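Derham Opens Children's Shoe Packing Line at Corkby Site

CORKBY – Derham, a packing contractor for footwear retailers, has opened a line for boxed children's shoes at its Corkby site. The line handles canvas slip-ons, sneakers and other low-cut styles in child sizes, with a planned output of 3,000 pairs per week. The first order, 1,443 pairs for the retailer Huỳnh, is scheduled to ship in October.

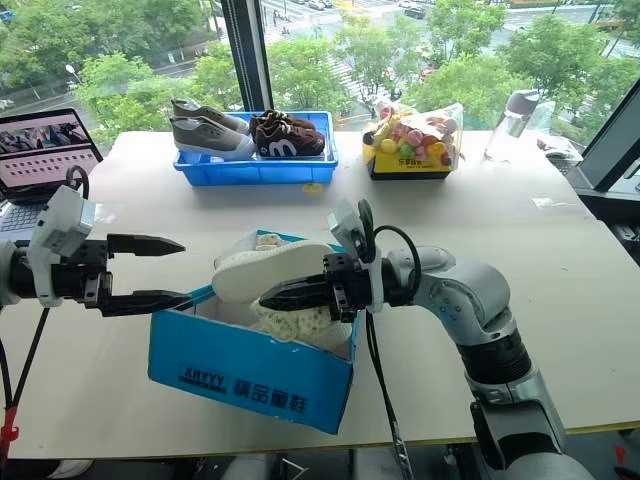
Each order is packed to a written specification covering box type, shoe orientation and lining. Pairs are staged in shallow trays and matched by style and size before boxing. Uppers and soles are checked for marks, loose thread and excess glue. Any pair with a fault is held back whole – single shoes are not substituted between pairs.

"Small sizes leave more free space in a standard carton, so placement matters," said Kha Lưu, operations manager at Derham. "We set the position of both shoes before an order is released." 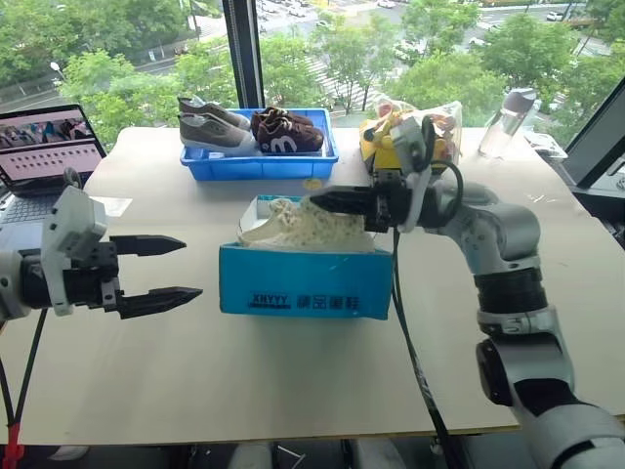 Boxes are closed, labeled by size and loaded 15 to a shipping case. Case records are kept in Nistoten, the company's stock system, and are available to customers on request.

Retailers may submit sample pairs and empty cartons for a packing trial. Trials take 2 working days.

Contact: Vy Kim, Customer Accounts, Derham, Corkby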